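To: Plustville Home Automation list
Date: Thursday, August 20, 2020
Subject: Re: Re: So when does it do the dishes?

On the list, a member in Varholm wrote:

> Sorry to be the grump again, but I've been reading this list since
> before we had our own archive and every spring somebody tells me
> the chore robot is two years off. I have a dishwasher. I have a
> vacuum puck that eats phone chargers. What I don't have is anything
> that will clear a table. Can anybody point me to a machine that
> picks up a cup it hasn't met before, puts it in the rack, and goes
> back for the next one? Not a video with the slow bits taken out.
> And if the answer is no, what's the holdup? My nephew could do it
> at three.
>
> Also, is the October meetup still going ahead or are we doing it
> over video?

Okay, I'll bite, because I've spent most of my evenings this summer on more or less this question and my family is sick of hearing about it.

Short answer: no. Not in a kitchen, not at a price you or I would pay, and not without somebody standing by with a hand on the stop button. I'd love to be told I'm wrong, so if anyone has seen one working in a real house, please post!

The longer answer is that it depends which bit of the chore you mean. Moving an arm from A to B has been fine for ages. The shop I used to work in had an old Sezer arm loading blanks into a press, all day, same blank, same spot, and it hardly ever missed. But every one of those blanks sat in a jig, and if you bumped the jig over by the width of your thumb the arm would happily close on nothing and carry on with its day. We had a strip of red tape on the floor and a very rude sign about it.

A supper table has no jig. The cup is wherever the kid left it, handle facing any old way, with a spoon in it and half an inch of cold tea. So you need the eyes, then you need to decide where to grab, then you need to grab it without squashing or tipping it, and then (the part I underestimated badly) you need to know whether you've got hold of it or not.

I've been doing mine in simulation, using the Fleltero package, the free one. I don't own an arm and I'm not about to buy one, and the nice thing about sim is that a dropped cup costs you zero dollars. My setup is a table and one smallish pale object, and the job is dead simple, get the fingers around it and hold on. I ran 300 tries in the last batch with the object turned to a new angle each time. It held on in 22 of the first 30, which had me feeling pretty smug, and then I let it do the rest and it got a good deal worse once the awkward angles showed up. I haven't tallied the whole lot properly yet so don't quote me on a final number.

What goes wrong is almost always at the fingertips. Two narrow fingers on a curved shape don't give you much to hang on to. Come in a bit high and they slide off over the top, a bit low and a knuckle hits the table first. You and I fix that without thinking, we just feel it slipping and squeeze. My sim gripper feels nothing unless I write the feeling in for it, and my first go at that made it clamp so hard the object shot out sideways and left the table altogether. I laughed, then I lost a weekend to it.

I grabbed a still so you can see the sort of thing I mean.
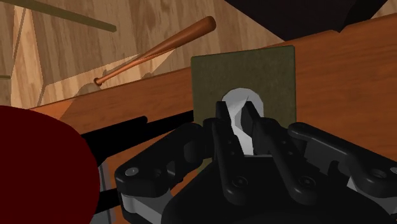

Fingers closed on the white piece, green panel standing behind.

Look how much hand there is compared to the thing it's holding, eh? That's my other beef. By the time you've got linkages out to both sides you need a lot of clear space to get in there, and my kitchen counter hasn't had clear space since we moved in. Picking one thing off an open table is the easy version of the chore. A full sink is the hard one, and I haven't even started on a sink.

On the shop floor I'm a lot more cheerful. Bin picking with parts that are all the same, decent lights, no cats - I think that's close enough to bother pricing out. For the house I'd settle for something that picks socks up off the floor and gets it right 90 times in 100. Socks don't break.

To the Varholm question about how long: I'm not giving a year. I gave one in 2015 and it's still in the archive, please don't go look.

October is still on as far as I know, but whether it's in the hall or over video hasn't been settled. If it's video I can run the sim live and you can all watch it drop things. Would anyone want the settings file before then? It's small, I can just attach it to the next one.

Cheers from Plustville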